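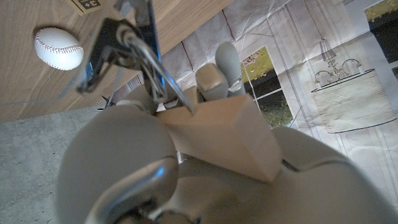

Vendero Spiel- und Werkstoffkreis, Abteilung Kleinteile

Bauklotz (Keilform)

Der Keil ist für mich der unterschätzte Verwandte des Würfels: ein Holzklotz mit schräger Fläche, der vorn spitz zuläuft. Man kennt ihn als Rampe, als Dach oder als das Ding, auf das man nachts barfuß tritt. Unser Exemplar ist hell und unbehandelt - so mag ich die Klötze am liebsten, weil man die Oberfläche noch richtig spürt (und riecht!). Lackierte Keile rutschen mir beim Stapeln zu leicht weg.

In der Sammlung Undham liegen etwa 60 Klötze, davon 17 Keile. Gunnlaugsson sortiert sie im Katalog nach dem Winkel, ich sortiere nach Gefühl. Der Baseball auf der Tischplatte gehört ins Kapitel Bälle: weißer Bezug, rote Naht, und leider rollt so einer immer los, sobald man eine Rampe baut.

Ganz anders fasst sich gedrehte Schnur an. Auf einer kleinen Rolle bleibt sie brav liegen, aber wehe, das lose Ende kommt frei - dann fusselt es und bauscht sich zu einem weichen Knäuel auf. Ich wickle deshalb immer von der Stirnseite weg und klemme das Ende fest. Naturfarbene Schnur passt übrigens wunderbar zu hellem Holz, man kann Klötze damit bündeln oder aus einer Rampe eine Seilbahn machen.
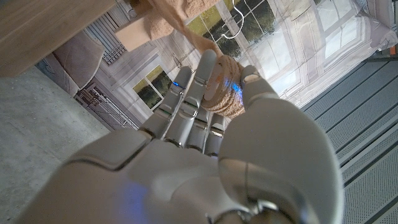 Pflege und Aufbewahrung

Holz trocken abwischen, Schnur locker aufrollen, beides getrennt lagern. Im Driradar-Regal haben wir dafür 10 Fächer, und im Mai wird alles einmal durchgesehen.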